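Mar 31, 2024

Second full evening on the arm after the cable reroute. Shop was warm enough to work without a jacket. Evaristo had the lathe going until late, so I left the encoder noise measurements for another night.

Started with the shoulder. The Branent gearbox still has backlash I can feel by hand, but with the new preload shim it is down to 3 mm at the fingertips, measured with the arm at full reach. Before the shim I had stopped writing the number down. Torqued the flange bolts again in a star pattern and marked them with paint pen. Two had moved since September, both on the side facing the motor.

Wrist harness next. The old routing pulled tight whenever joint five went past its midpoint, and that showed up as dropped packets on the gripper bus. I moved the tie point 56 mm up the forearm and left a service loop. Ran the joint end to end thirteen times with the bus logger on. No drops. I want a longer run before I close the cover, so the four cover screws are in the magnetic tray on the Lindgren cabinet, top shelf, left.

Then over to the play kitchen for position checks. I had left the cookware and plastic food where it was after Mariama's run, to compare against her log.

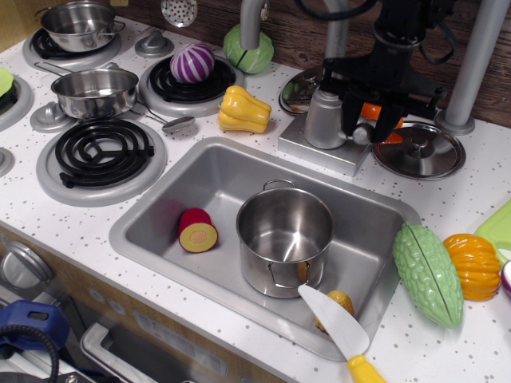

Gripper down by the faucet, stock pot in the sink.

The approach from above is fine in open counter space. Near the faucet it is poor. The planner treats the neck as a box, and the box is much too fat, so it either refuses the move or takes a long detour over the backsplash side with the elbow high. I replaced the box with a stack of short cylinders following the curve. Planning time went up slightly. The detour is gone for most of the targets in Mariama's list, though the ones right behind the base still fail. For those I think the wrist angle limit is the real problem. Yiğit set that limit when the old harness was in, and with the service loop it can probably be opened up. Need to ask him what margin he used before I touch it.

Finger pads: the Vultton silicone is holding up on metal and slipping on plastic. Cleaned both pads with isopropyl and the slip threshold came back partway. Eylül has a softer compound curing, ready whenever it stops being tacky. I cut the backing plates for it tonight, 2 mm aluminum, holes not yet drilled. The drill press chuck has runout again and I did not want to ruin the blanks.

Spent an hour on the depth calibration and undid most of it. The board was flexing. Taped it to a flat offcut, collected a new set, and the residual dropped enough that I kept the result. Saved under the Onska folder with the old one next to it, not overwritten.

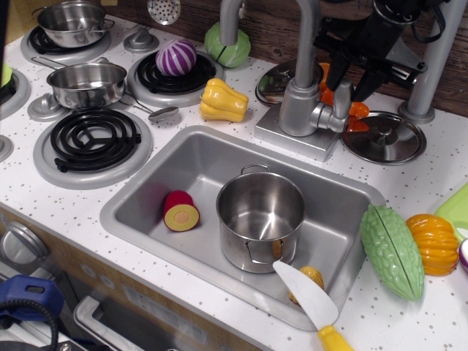
Grasp detection is the piece I am least happy with. The classifier does well on anything matte with a clear outline and badly on anything polished, where the depth image fills up with holes. The lid lying flat to the right of the faucet is a good test of this, since its small center knob is the only part worth grasping and the shiny disk around it gives the depth sensor very little to work with. The one tucked behind the faucet I have excluded from the target list entirely. The pepper on its side makes an easier baseline, and I will use it to check that threshold changes do not break the cases that already work. Tried lowering the confidence cutoff and got more candidates, nearly all of them on reflections. Put it back. A better option may be to fit a circle to the rim in the color image and take the height from the counter plane, which is known. Doğukan did something similar for pipe ends and said he would send me the code.

Also lost time to the emergency stop. It tripped twice with no one near it. Wiggled the connector and could reproduce it, so the crimp is bad. Recrimped both conductors, tugged them, taped over the strain relief. If it trips again I will replace the whole lead.

To do: drill the backing plates after the chuck is fixed. Long bus run, wrist only, then cover back on. Ask Yiğit about the joint limit. Order more paint pens and the M3 washers, the bin is down to the bent ones. Move the logger off the laptop, the fan noise is getting into the microphone channel.

Powered down at the wall, arm parked, brake on. Key is back on its hook.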